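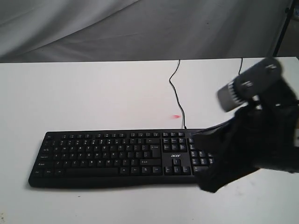

Re: Shared office equipment and the records backlog

To: Members of the Sullitero Historical Records list
From: Records Office, Sullitero Library District

The Records Office thanks the member who wrote to the list last week about the parish and township index. The message is quoted in part so that members who joined recently can follow the reply.

> I have been using the Pindex search for my family work since the spring and I have
> three concerns. First, the township registers stop short of the last two boxes, and
> the help page does not say so. Second, the surname field treats a name with an
> accent and the same name without one as two different people. Third, I sent in a
> list of corrections in March and have heard nothing.
>
> I would also like to know if members may come in and help with the typing. Several
> of us live close to the branch and can give an afternoon. I was told at the desk
> that the stations are not open to the public, but the old newsletter said they were.

The points are answered in the order in which they were raised.

1. Coverage of the township registers

The member is correct. The index now holds the first 11 boxes of the Vamura Township registers. The last 2 boxes were held back when the binding on several volumes was found to be weak, and they were sent to Robichaud Bindery for repair. They have been returned and are in the cold room at the main building. Entry will begin when the volumes have been checked against the shelf list.

The help page should have stated this. A coverage note has been added, and it lists each box with its years and the date range of the entries. Members who searched the township registers before the note was posted and found no result may wish to search the paper finding aid at the desk. The finding aid covers all boxes, though it gives only the name of the head of household.

2. Accented names

This is a known fault in the search and not in the entries themselves. The clerks type each name as it is written in the register, with accents where the writer used them. The search then compares letters exactly. A change to the search has been requested and is expected with the next Pindex update. Until then, members are asked to run the search both ways. A question mark may be used in place of any single letter, and this will find both forms at once.

Members should also note that the township clerks of the period were not consistent. The same family may appear under three spellings in one decade. The Records Office does not correct these spellings in the index. Where a link between two spellings is certain, a cross-reference is added in the notes field.

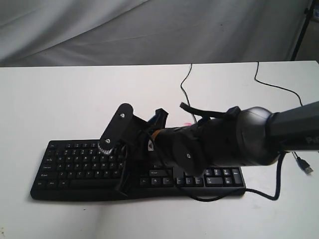 3. Corrections sent by members

The Office regrets the delay. A total of 2730 corrections were received over the winter, many of them on paper, and each must be compared with the page of the register before the entry is changed. They are being taken in the order received. The list sent in March is in the queue, and its sender will be notified by mail when it has been reviewed.

It would help the staff if future corrections were sent in this form:

- the entry number shown at the top of the Pindex record
- the field that is in question
- the reading the member believes to be correct
- the page of the register, if the member has seen it

Please do not send more than 500 entries in a single file. Larger files have to be divided by hand before they can be loaded. Corrections that rest on a family Bible, a headstone or a printed genealogy are welcome, but they will be placed in the notes field. The index is a guide to what the registers say, and it must match them even where the register is plainly wrong.

4. Help with typing

The newsletter mentioned by the member described an earlier arrangement, which ended when the reading room was moved to the second floor. The stations at the branch are now reserved for staff in the mornings. From 1 p.m. until closing they may be booked by members who have completed the short training session.

The session covers the entry rules, common abbreviations in the Vamura registers, and the reading of older handwriting. It takes one afternoon. Entry is done from scanned pages, so members will not be handling the volumes. A full-size keyboard with a number pad is the standard for this work, as most of each line is made up of dates, ages and lot numbers. 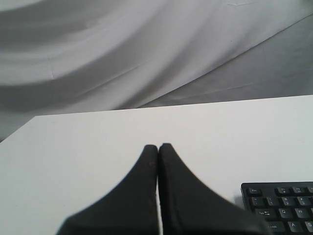 Members who prefer to work at home may ask for a set of scanned pages and an entry sheet. These are issued one volume at a time and should be returned within the month. Each sheet is entered twice, by two different people, and the versions are compared before anything is added to the index. A difference between the two is settled by a member of staff, who goes back to the original page.

Requests for training or for home sets should be sent to the Records Office address and not to the list. Please include the branch most convenient to you and the afternoons on which you are free. Further questions on coverage or searching may be posted to the list in the usual way, under a new subject line.

Records Office
Sullitero Library District

List archive page last updated in April

This site uses cookies to remember your display settings. By continuing to read the archive you accept their use.

Contact the list office | Copyright Sullitero Library District | Back to top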